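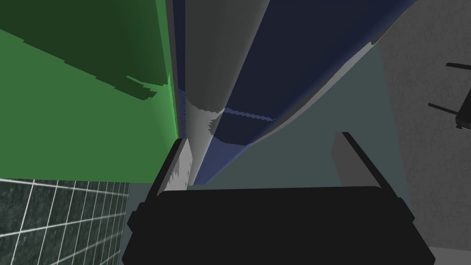
Gripper comparison in simulation: wrist views

tornid_lab
Our group at Tornidholm is comparing two parallel-jaw models in the Provitz simulator. Each was given 200 trials. The wider model completed 173. We invite comments before adopting it.
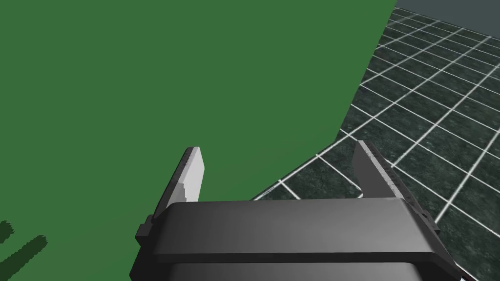
wumirside_ctrl
Wrist camera placement deserves review before the totals are accepted. With the fingers spread this wide, the housing takes up much of the lower view - a policy may learn to rely on it.

tieu_arms
I disagree. A fixed housing is a useful reference. Tiêu has kept it visible since November. 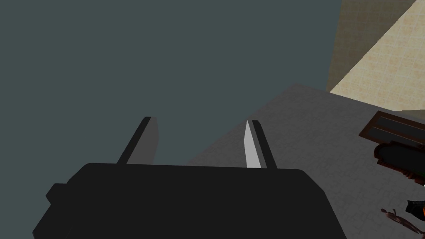
wumirside_ctrl
Was the finger opening the same for both models?

tornid_lab
The opening was matched before the first trial and left unchanged.

tieu_arms
Please post the two-arm setup as well.
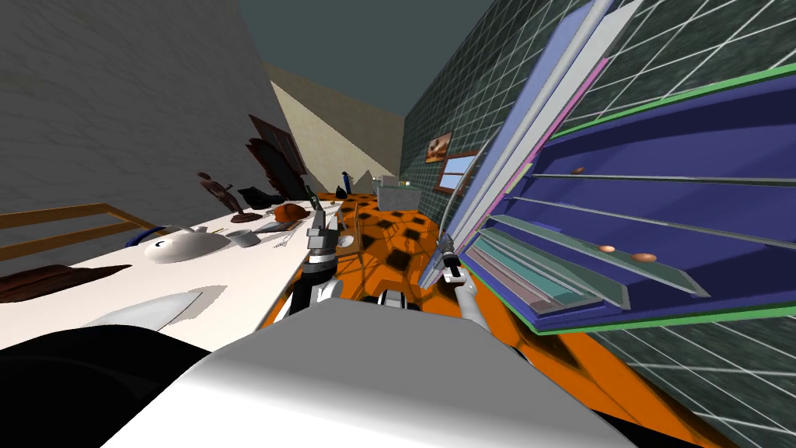
Simulated kitchen, both arms forward, left gripper open.

wumirside_ctrl
Thank you. My objection stands until a second camera position is tested.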